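List: jevwood-collect
Subject: Re: episode quality, box-side clutter task
Date: November 24, 2019

Lukian Didenko wrote:

> We are at 138 episodes for the clutter task and the policy still
> closes early on one attempt in three. Is there a rule for when the
> operator should start closing? My own sessions vary a lot. Also,
> should the carton stay on the table or be removed?

Lukian,

There is a rule, but it was only written in the Flornness notes and never copied to the operator sheet. Start closing when the object is between the fingers and the arm has been still for 5 control ticks. If you close while the arm is still descending, the model learns to link closing with downward motion, and early closes follow from that.

I replayed the July set against this rule. Of 2526 episodes, more than 40 break it badly enough to drop. The rest can be kept if the start of the close is relabeled. The script is in the Conneely branch under tools/relabel. It reads the joint log only, so it will not fix episodes with missing ticks.

On the carton: leave it. The policy has to learn that a large brown object with a label on it is not the target, and it cannot learn this from bare tables. Vary the carton position between episodes, not within one. Do not turn the label away on purpose.

Approach from above with the fingers fully open. Soft items change shape when touched, so a first contact on one side only should be marked "nudge" and kept. Do not restart the episode.

A wrist view from the approach phase, with the carton far from the fingers and the white crumpled item between them:
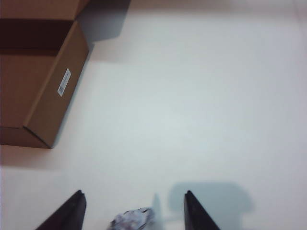
Rosimeire Andrade
Data collection lead, Sodeo manipulation group

Note that the item is nearer the right finger. This is within tolerance. Operators have been correcting such offsets with a small sideways move just before closing, and the move differs from person to person. Please stop doing it unless a finger would land on the item.

The hand also throws a wide shadow to the right. Leave the lamps as they are until the current set is closed — a change halfway through would split it.

Rosimeire

Comments (3)

Shinji Takeda
Does the still period count from the last commanded move or the last measured one? On our arm the two differ by a couple of ticks.

Rosimeire Andrade
Measured. The script uses measured velocity as well.

Valquíria Moura
Relabel ran clean on my sessions. Two files had missing ticks and I moved them to the hold folder.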